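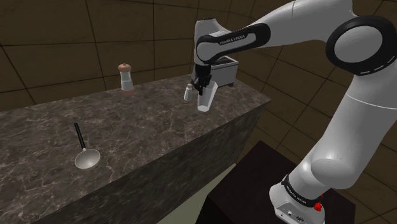 Write Down What Counts as a Pass

A robot test in a simulated kitchen needs written rules before the first run, and the rules should be published with the score. I have held this view for a while, and reading evaluation reports this past January only made me firmer about it. Most of them gave a success rate. Very few said what success was.

Take a simple job on a counter: pick up the cup and set it down near the toaster. In simulation a cup can end up leaning. Is a leaning cup a fair start, or should the trial be thrown out and reset? Suppose a finger brushes the shaker standing next to it. One lab calls that a collision and fails the trial. Another looks only at where the cup finished. Both then print a percentage, and readers put the two side by side in a table.

At Helham we had this problem inside a single group. Our cup task, which we called Tufa after the stone texture on the first counter we built, ran 1,114 trials. Under the loose reading the policy passed 65 percent of them. Sumeya Shiferaw went back through the logs with a stricter reading, where touching anything other than the cup was a fail, and got 55. The software was the same and so were the runs. We had been quoting the higher number for months.

I would ask for four things in writing. State the starting layout and how far each object may be moved from it. State which contacts are allowed. State the time limit, and whether the clock includes the reach. State who or what decides to discard a trial, and print how many were discarded. All of this fits on one page. If a team can't fill the page, it isn't ready to report a number.

The usual complaint is that fixed rules make people train for the test. They do, some. The answer is to keep a second set of layouts that the developers don't see, which the Esville group has done with its Skistura benchmark without much trouble. A hidden set still needs the same page of rules.

The other complaint is that simulation is only for early work, so strictness can wait until there is a real arm on a real bench. I think this gets the cost backward. A reset in simulation costs almost nothing and every contact can be logged. Strict scoring is cheap there. On hardware somebody has to pick the pepper mill up off the floor.

Journals and workshop organizers could settle most of this by asking for the page at submission. Until they do, reviewers can ask for it themselves. I have started to, and two authors so far have sent one back within the week.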